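Rawiri Te Moana has moved house 4 times in his life and helped other people do it far more often than that. He spent most of his working years at Jestlow, a small removals firm, first carrying boxes and later going out to give quotes. He left in September and now works for himself, helping people sort through what they own before a move.

We met at his kitchen table on 18th May. He had a pot of tea ready and a stack of old quote sheets that he had kept from the job.

"People think the hard part is the piano," he said. "The piano is fine. You know what it weighs and you know which door it goes out of. The kitchen is what takes all day."

He started at Jestlow at 29, after a few years in a warehouse. The owner put him in a van with a driver called Van der Merwe, who had firm views on packing and very little to say about anything else. For the first two weeks Te Moana was only allowed to wrap things. He wrapped lamps, picture frames and a great many plates.

"He would unwrap one of mine and hand it back to me without a word," Te Moana said. "Then I'd do it again. I was annoyed at the time, but I still wrap a plate his way."

Van der Merwe's way was to stand plates on edge in the box, like records, with crumpled paper under them and more on top. Te Moana says most people lay them flat in a pile, and the bottom ones take the load every time the van hits a bump. He likes a small box for plates and a bigger one for pots, and he tapes the bottom of both twice.

The quoting work came later, when his back began to bother him. It meant walking through a house with the owner and writing down what was in each room. He found that people showed him the furniture and forgot the cupboards. One couple told him they had hardly anything in the kitchen, and he believed them until he opened the pantry.

"I quoted that job low and we were there until dark," he said. "After that I opened every door. I asked first, of course."

That experience is more or less what he sells now. A client calls him a month or two before the move, and he spends a day or more in the house, going through one room at a time. He begins in the kitchen, while everyone still has some patience. Everything from one cupboard goes out where it can be seen, and the client picks up each item and says yes or no. Anything that gets a long silence goes to one side until the end of the day.

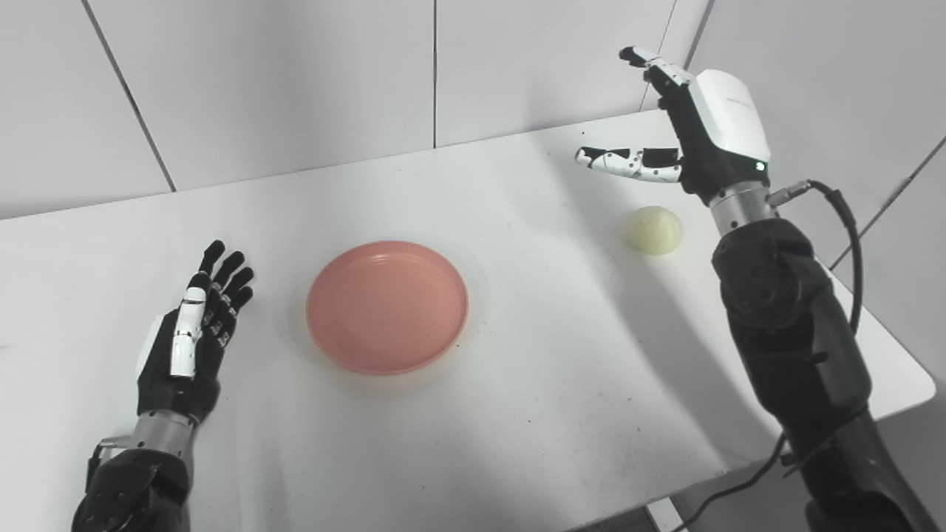 A round plate with a raised rim.

Te Moana doesn't push people to get rid of things. He has met clients who had read a book on the subject and were ready to throw out half the house, and he tends to slow them down. One woman wanted to give away her mother's serving dishes because she used them only once a year.

"I said, well, once a year is using them," he said. "She kept them. They took up one box."

Plastic is where he is stricter. He asks for every tub to be matched with its lid, and tubs without lids leave the house. He makes an exception for picnic plates and anything a child is attached to. His own daughter ate off the same bowl until she was nine – it moved with them twice, in his coat pocket the second time.

Prices vary with the house. He showed me the invoice for his largest job so far, a farmhouse that had been in one family for three generations. It came to $2818 and covered the sheds as well. Most jobs are far smaller, and he will do a single room if that is all someone wants.

He keeps his inventory in a program called Prudis, which a former client set him up with, but he still writes on paper first and types it in at night. Boxes get a number and a room. He no longer lists the contents on the outside, having once watched a box marked "good silver" sit on a sidewalk for an hour.

I asked if he missed the van. He said he missed the early starts and the lunches, and that he and Van der Merwe still talk on the phone now and then. Van der Merwe has retired to a one-story place near the coast and packed for that move himself.

"I offered to help," Te Moana said. "He told me I could carry the boxes."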